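Write the rule before you move the arm

In many small robot labs the rules are kept in the head of one person. When this person is on holiday, the rules are on holiday also. I have worked in three such labs, the last of them at Plilledora, and my opinion has become quite firm: the rules for a table-top robot task should be on paper, and they should be short.

I do not speak of the safety standards for machines. Those exist, they are long, and every lab must follow them. I speak of the small daily rules which no standard will write for us. Where may the objects stand? How near may the tip come to the table before a person must slow it down? What is a failed attempt, and who decides this?

The last question costs the most. At Plilledora we once recorded 2,000 attempts of a pushing task over the winter. In February we compared our results with the group at Jindgate, and we found that they counted a block which fell over as a failure, while we counted it as a success if it reached the right place. Both choices can be defended. But neither lab had written its choice down, and 1,000 of our attempts had to be watched again by tired people. I was one of the tired people.

Some colleagues answer that written rules make the work slow. I understand this fear. The first rule book of the Botar project had 20 pages, and I believe that it was read mainly by its author. A rule book of this kind protects the office and does little for the operator. What I ask for is one sheet, fixed to the wall near the table, with words that a new student understands on the first morning.

On this sheet I would put the working area first. We say "on the board", and we think this is clear, but it is not. Is a block on the board if half of it hangs over the side? I would also give each block a name with colour and shape together. "The star" is a bad name when there are two stars, and "the red one" is a bad name when there is also a red cylinder. 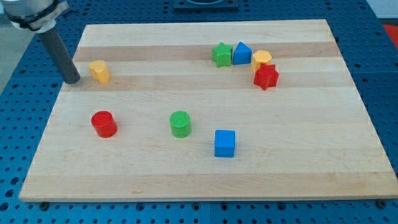 Page last changed: Tuesday, September 8, 2020

A task with a plain rod looks simple, and for this reason people permit themselves to be careless with it. The rod cannot grip, so it can only push, and each push changes what the next push must do. If the blocks stand close together, the operator will soon touch two of them when the order was to move one. Is it allowed? In my opinion it should be allowed, but it should be noted, every time, in the same column and with the same word.

The start position also needs a rule. People like to put the blocks back in a manner which pleases the eye, and after 200 attempts the robot has learned the taste of one person. The Khúc project draws the start positions by chance from a list, and the operator may not improve them. I find this a very good practice and I would copy it without shame.

Finally, a rule must have a date and a way to change it. If the operators see that a rule is wrong, they will break it quietly, and then the sheet on the wall tells a lie to every visitor. Let them write their objection on the sheet itself, with a pencil, and read the sheet again together at the end of each month.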